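Winding handles: small jobs that make a big difference

I love a crank handle! Awnings, roof vents, the old bench vice in the shed – if it winds, I'm happy. They get hardly any attention until they start to squeak, though, so these are the little things I do with mine every September.

Start with the grip. Warm water, a drop of washing-up liquid and an old toothbrush will shift the grey film that builds up from hands (mine was shocking last year). Dry it well, then wipe down the metal rod with a soft cloth, going right into the bends where dust likes to sit. 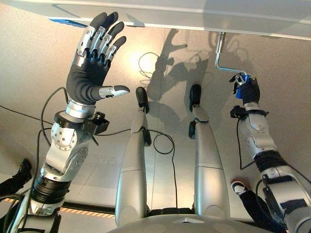
How much oil does a squeaky crank need?
One drop at each joint is plenty. Wind it back and forth a few times, then wipe off whatever creeps out.

If the grip spins when it shouldn't, look for a small screw at the end before you reach for the glue. Quarter of a turn is often enough. My neighbour Pacita Bautista swears by a wrap of bicycle tape on bare metal handles, and having tried it I'm a convert – so much kinder on cold mornings.

Bright colours are brilliant too. I painted the handle on our shed vent and I can find it straight away now, even at dusk. Two thin coats, a whole day between them, and keep the paint well clear of the moving parts.

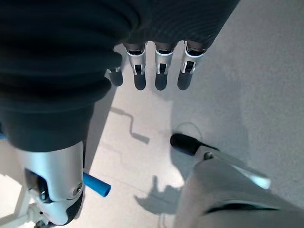 A bright blue end shows up well over a pale grey floor.

Wind slowly for the last few turns, and stop as soon as it feels firm. Forcing it is how I bent my first one!

Kelly Treloar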